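**Skaltier will reissue first album with unheard songs**

December 9, 2020

The noise pop group Skaltier has announced a new edition of their first album, *Gerncombe*. The label Rorkcombe gave the news in a message to its mailing list this morning. The record has been out of print for many years, and used copies are difficult to find in good condition.

The new edition comes on 2 LPs. The first one contains the original album, newly mastered from the tapes. The second one contains songs from the same sessions which were never released, together with the four songs of the early cassette that the group sold at its concerts. In total there are 19 tracks. The label says that the tapes were kept in a dry room and needed only small repairs.

Skaltier started as a trio of guitar, bass and drums, and became a quartet when a keyboard player joined shortly before the recording. The group played mostly in small clubs and youth centers, and it never made a long tour. After the second album the members went to other projects, and there was no official end of the band.
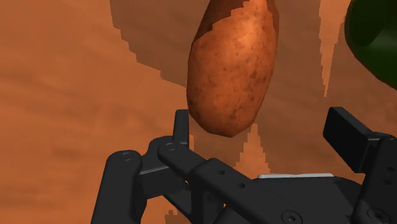
**Will the original members play concerts for the reissue?**

The group has no concerts planned. In the message, the members write that they would like to play again when the clubs are open, but they do not want to sell tickets for a date which can change. They are rehearsing separately at home for the moment, and they exchange recordings by e-mail.

The first song from the second LP, "Bhat," can be heard now on the website of the label. It is slower than most of the music on the album, with a long part for organ and almost no drums until the last minute. Listeners who know the cassette will recognize the melody, because the group used it there in a much shorter piece without words. The new version has a full text, sung by the bass player and the guitarist together.

According to Rorkcombe, the work on the reissue started in September, when the guitarist found a box with the session tapes and the handwritten lyrics. The lyrics will be printed in a booklet, with a new essay about the recording and the posters of the early concerts. The cover keeps the old drawing, but the colors are closer to the first printing, which was a little darker than the later ones.
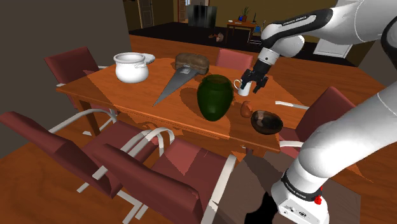

There will also be a special edition of 100 copies on clear vinyl, with a copy of the original cassette. This one is sold only by mail order, and each customer can buy one. The normal edition on black vinyl goes to record shops as well, and a digital version will come out on the same day. The label has not given the exact day yet, as the pressing plant has many delays this winter.

The second album is not part of the plan. The label explains that the rights belong to another company, and the talks with this company are still at the beginning. Orders for *Gerncombe* are open from today, and the label will send a message to all customers when the records arrive from the plant.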